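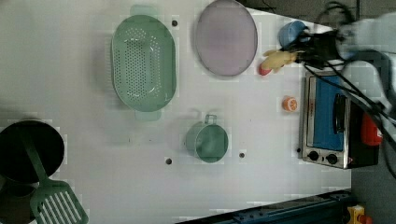
OK, budget thread for the second arm, as promised. I've been putting this off since June and the form closes soon, so you all get to suffer through it with me.

The arm itself is the easy line. Lanent and Sembiring came in within $144 of each other, so price isn't going to settle it. Delivery might – Lanent says 5 weeks, Sembiring says 11, and I have learned to add a few to either one.

What got me last time was all the small stuff! Spare fingers. Cables long enough to reach where you want them (buy the long ones, please, I'm begging). A second stop button. Shipping on a table that weighs more than I do. It came to $1,402 and I had budgeted zero of it.

Nisha Nishad asked if we could skip the service plan. Maybe? We used ours one time, for a wrist joint, and it paid for itself that week. But that was a year-one problem and I'd rather put the money into a spare gripper.

Toy kitchen stuff gets its own line now too. It's cheap, it wears out, and if I bury it under "misc" somebody always wants to know why a robotics lab is buying colanders.

Aled James over at Hadport leases theirs and swears by it. I ran the numbers and leasing only wins for us if we swap arms every couple of years, and we won't – we'll run this thing until it squeaks.

Still waiting on a quote from Leltden for the mounting rail. If you've bought from them, how long did it take to hear back? My DMs are open.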